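Software Review: Clutulura 2 for Introductory Game Design Teaching

Sivholm College, Learning Technology Service
Published Sunday, October 5, 2025

Clutulura 2 is a two-dimensional game editor published by Zoubi. It was assessed by the Learning Technology Service during September, ahead of the autumn programme of evening workshops. The review covers installation, the event editor, physics and camera behaviours, export, and the terms of the classroom licence. It does not cover the publisher's online marketplace, which is blocked on the college network.

The software was installed on the 22 workstations of the ground-floor teaching laboratory and used by staff and by two groups of first-year students. Both groups followed the same exercise, a short platform game with a title page, one level and a score counter. A third group, already familiar with another editor, was given the same brief without written instructions.

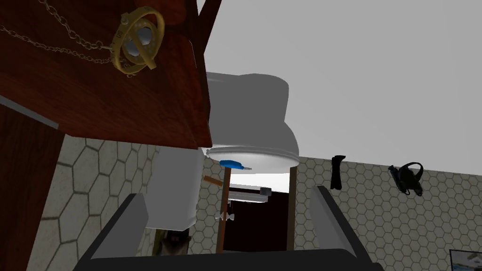
Is Clutulura suitable for students who have never written a program?
Most beginners will be able to produce a playable level in a single evening session, provided that a member of staff introduces the event editor first. Variables and loops still have to be taught, and the software offers little help with either.

Installation and first use

Installation was straightforward. The package can be deployed centrally, accepts a shared licence file and does not require students to open an account. The first launch on each machine was slow, as the editor builds its library of behaviours at that point. Technicians are advised to complete this step before a class arrives.

The opening window offers a blank project, a set of templates and one complete game, Sindholm. The last of these is a small puzzle adventure in which every event has been commented by its authors. It proved to be the most useful teaching material in the package, and several students returned to it when their own projects stopped behaving as expected. The templates are less satisfactory. Three of them still rely on commands from the previous version, and a warning appears each time they are opened.

The event editor

Game logic is written as a sheet of conditions and actions, read from top to bottom. The wording is clear and the search box is quick. Groups of events can be folded away, named and coloured, and a group can be copied from one project to another without losing its references. Staff who had struggled with long sheets in earlier software regarded this as a considerable improvement.

Some weaknesses remain. Undo works separately in the layout and in the event sheet, and students repeatedly reversed the wrong change. Error messages give an event number but do not move the cursor to the event concerned. On a sheet of any length this is tiresome, and beginners tended to call for assistance at the first message they met.

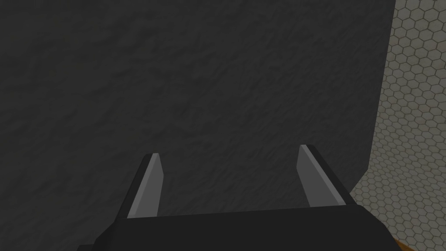
Gripper seen from behind, fingers apart

Movement, physics and cameras

Platform movement is supplied as a ready-made behaviour with settings for speed, jump height and gravity. The default values are sensible. Moving platforms carry the player correctly, a matter on which comparable editors often fail. Slopes are handled less well: a character walking downhill at speed will leave the ground in small hops, and the documented remedy (a lower step value) makes walking uphill noticeably uneven.

The camera tools were examined in some detail, as they are the subject of the second workshop. Following, smoothing, screen shake and fixed zones can all be set without events. Smoothing is applied before the zone limits are tested, so the view may drift past the edge of a room for an instant and then snap back.

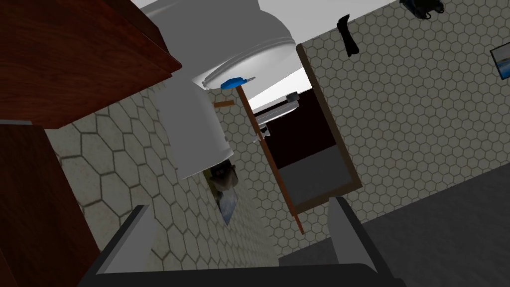

The fault can be avoided by setting the smoothing value to zero on entering a zone and restoring it afterwards. This takes two events and has been added to the workshop notes. Zoom is reliable, although text placed on the interface layer becomes blurred at values that are not whole numbers.

Performance was tested with a deliberately crowded level containing 2083 objects. The editor remained responsive and the preview ran smoothly on every laboratory machine. Saving the same project to a network drive took considerably longer than saving it locally, and students should be reminded to leave the window open until the progress bar has cleared.

Export

Projects can be exported for the web or as a desktop application. Web export produced a working game in all current browsers installed at the college. Desktop export was successful in most cases, but failed without a message when the project name contained an accent or an apostrophe. Renaming the project resolved the matter.
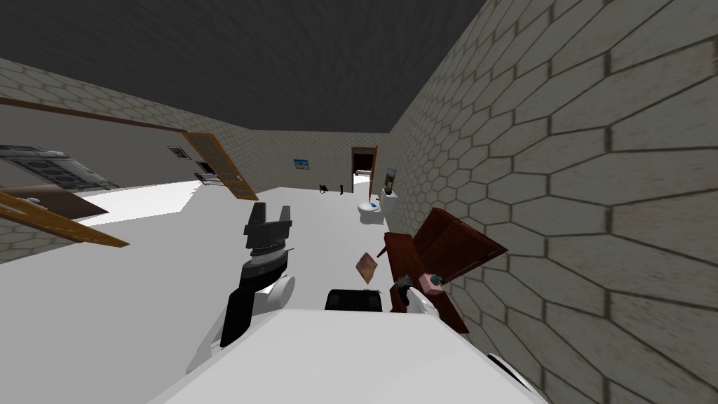

Licence and cost

The classroom licence costs £415 per year for one laboratory. It includes minor updates and written support from Zoubi, whose replies to our enquiries were courteous and arrived within the working week. Students may install a limited edition at home. That edition opens projects made in the laboratory but will not export them, and any group intending to submit finished work must therefore reserve time on site.

Documentation

The manual is complete, searchable and available for use offline. The chapter on arrays would benefit from further examples. Video tutorials are provided, but they were recorded with the previous version and the menus shown no longer match.

Recommendation

The Service recommends Clutulura 2 for introductory workshops and for short first-year projects. It is not recommended at present for assessed group work, as two people cannot edit the same project without overwriting one another's changes. Zoubi lists shared editing among its planned features and gives no date for its release. Departments wishing to use the software before the end of term should apply to the laboratory desk for a place on the existing licence.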